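Rusu Uler
11/07/2022

Thread on the grasp-release timing result from the Verus rig. Short version: the fingertip signal alone predicts slip earlier than the wrist signal does, but only after per-finger calibration.

Setup. One hand, two opposing fingers, textured pads. Training set is 1501 grasps, all teleoperated. Held-out set is 138 grasps on objects the model had not seen. Same operator for both, which is a limitation.

Labels. A grasp counts as slipping when the object moves more than 3 mm relative to the pads before the release command. Movement comes from the overhead tracker. Pad data is never used for labeling.

Method. We take a 30-sample window of pad readings, subtract the reading at first contact, and feed the difference to a small recurrent model. No images in this version. The Clivau baseline uses the same window on wrist force.

Result. Pad model beats the wrist baseline on the held-out set for rigid objects. On soft packaging the two are level. On thin flat items both are poor and I would not use either.

Calibration matters more than model size. Skipping the first-contact subtraction removes the whole gain. Doubling the hidden layer changed nothing we could measure.

Known problem: pad wear. Readings drift over a long session and the drift looks like slow slip. We now redo the zero reading with the fingers apart before each block of grasps.

Second known problem: finger pose. The upper finger reads differently when the hand is tilted, so tilt is now an input. That fixed most of the false alarms on overhead reaches.

Next is the same test with a second operator, then a run with fresh pads halfway through. Code goes up once the logging format is settled. Training logs will come as a separate download.
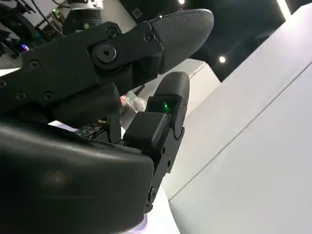
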